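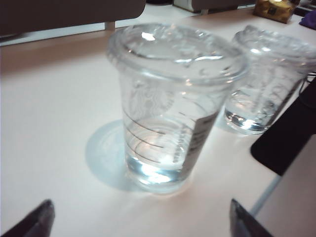
Joana Matos meinte ja, für Eiskaffee brauche man keine Maschine, ein Schraubglas und eine Nacht im Kühlschrank reichten völlig. Hab ich lange genauso gesehen! Dann ist mir im April das zweite Glas zersprungen (mitten in der Nacht, alles braun, Gemüsefach inklusive) und ich hab mir den Cold-Brew-Bereiter von Nostley bestellt.

Seitdem läuft das Ding bei mir fast durchgehend, auch jetzt im Winter. Abends grob gemahlenen Kaffee ins Sieb, kaltes Wasser drauf, Deckel zu, nach 11 Stunden Sieb raus. Fertig. Der Kaffee wird schön weich, kaum Säure, und er hält sich bei mir locker drei Tage. Mit Hafermilch und viel Eis komme ich sehr nah an das ran, was ich mir früher am Bahnhof geholt habe — und da war ich wirklich Stammgast.

Was nervt: das Sieb. Das Gewebe ist so fein, dass sich der Satz unten im Rand festsetzt, und mit der Spülbürste kommt man nicht richtig hin. Ich klopfe es inzwischen über dem Biomüll aus und halte es dann verkehrt herum unter den Hahn, geht so. In die Spülmaschine darf laut Anleitung nur die Kanne. Der Ausguss tropft außerdem, wenn man zu langsam gießt, also lieber mit Schwung!

Vorher hatte ich kurz den Palomino von einer Kollegin hier, der ist hübscher und auch schwerer, passt aber bei mir nicht in die Kühlschranktür. Der Nostley passt, mit zwei Fingern Luft nach oben. Für mich war das am Ende der Punkt.

Von mir vier Sterne, den fünften gibt's, sobald man das Sieb einzeln nachkaufen kann. Hab deswegen hingeschrieben, bisher keine Antwort.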